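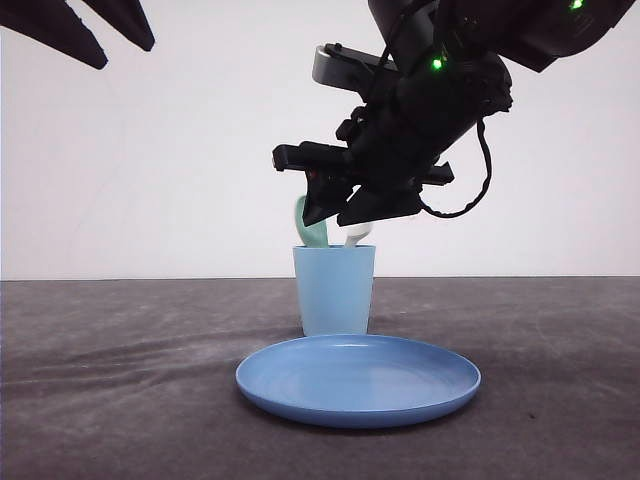 グラウンド・用具 安全点検表(2月、春季練習前)

点検:Ruth Correa、Leidy Valderrama
確認:Marisol Rengifo(アスレティックトレーナー)
対象:Okholm練習場、ウエイト室、防具庫

## グラウンド

- [x] 人工芝の継ぎ目:北側エンドゾーン手前に浮きあり。9ヤード線付近、長さ30センチ。接着補修を依頼済み。補修が終わるまで北側でのパスルート練習は行わない。
- [x] ゴールポストの保護パッド:固定ベルト良好。南側は下端が裂けている。テープで仮止めした。
- [x] サイドラインの排水溝ふた:がたつきなし。
- [ ] 照明:西側の1灯が点灯まで時間がかかる。夕方に再点検。
- [x] ブロッキングスレッド:溶接部に亀裂なし。パッド1枚のボルトが緩んでいたので増し締め。

コメント(Correa):芝の浮きは昨季も同じ場所で出ている。下地の砂が減っているようなので、接着だけで済ませず業者に見てもらいたい。

## 防具

- [x] ヘルメット:再認定の期限切れが2個。赤札を付けて棚から外した。
- [x] ショルダーパッド:ストラップの劣化4組。部品はSendisに発注済み。
- [ ] フェイスマスク用の工具:サイドラインの箱に1本しかない。2本必要。
- [x] 復帰途上の選手用の色違いジャージ:枚数は足りている。接触プレー禁止の扱いを各ポジションコーチに再度伝えること。

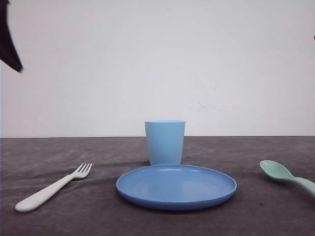

## ウエイト室

- [x] ラックのセーフティバー:全台ロック確認。
- [x] ベンチ:耐荷重表示600ポンド。表示が薄れた台はラベルを貼り替え。
- [ ] 床マット:入口側の端がめくれている。つまずきやすい。
- [x] 非常口前:ダンベルが置かれていたため移動。

コメント(Valderrama):非常口前は前回も同じ指摘をした。床に線を引いてほしい。マットの交換見積もりは2,000ドル。端だけ切って張り直す案もNulisに聞いている。

## 救護

- [x] AED:バッテリー、パッドとも期限内。
- [x] 担架、頸椎カラー:所定の位置にあり。
- [ ] 緊急連絡先の掲示:旧番号のまま。Archana Rastogiが差し替える。
- [x] 冷却用の水槽:水漏れなし。

コメント(Rengifo):救急車の進入門の鍵は、練習中は必ずトレーナーが持つこと。予備は防具庫の鍵箱へ。未チェックの項目は初回練習の前に再点検し、結果をこの表に書き足してください。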